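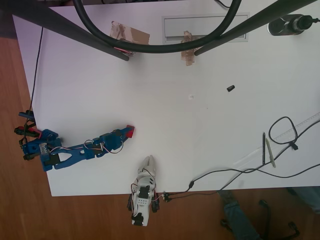
Noemí Contreras says she had never wired a servo before joining the Flinham student robotics club, and she now leads the gripper team.

The club needs 2 new members for its arm project, starting in July. You will work on 3D-printed arms, run cable and write test code. Any major can apply. Meetings start at 6 p.m. Send a short note on why you want to join to Rhodri Rosser.

This site uses cookies. Accept | Settings

© Flinham Robotics Club | Contact | Back to top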